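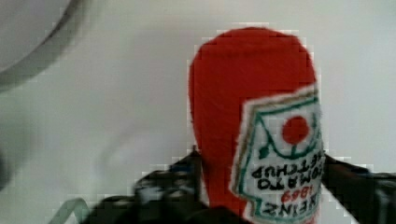 Can a machine tidy a kitchen yet? Parts of it, slowly, and only when the layout suits the arm.

10/5/19, the Paltden list wrote:
> Jultex say their arm will be clearing worktops by August. Has
> anyone got figures for mixed items, pans included? Hereteo
> quote 500 picks an hour, but that is for boxes on a belt.

The belt figure tells you very little. Our log has 3,243 attempts on toy kitchenware and play food. Soft items are the easy part, as the fingers can close badly and still hold. Anything thin and lying flat is hard.
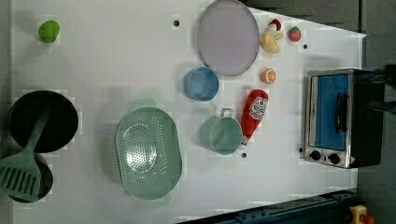 Fig. 1. Table layout with slotted spatula, colander and plush ketchup bottle.

Moving one item takes 38 seconds at our present speed limits. A person does it in two. Most of the time goes on planning, and a spatula resting on a pan can double it. We allow 15 retries before marking an item as failed, a limit I would now lower.

Two things to settle before anyone compares results:

1. Whether a dropped item may be picked up again within the same run.
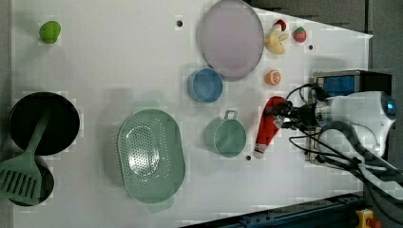 2. Whether pans count as one class. Au has them split by diameter, and I would keep that.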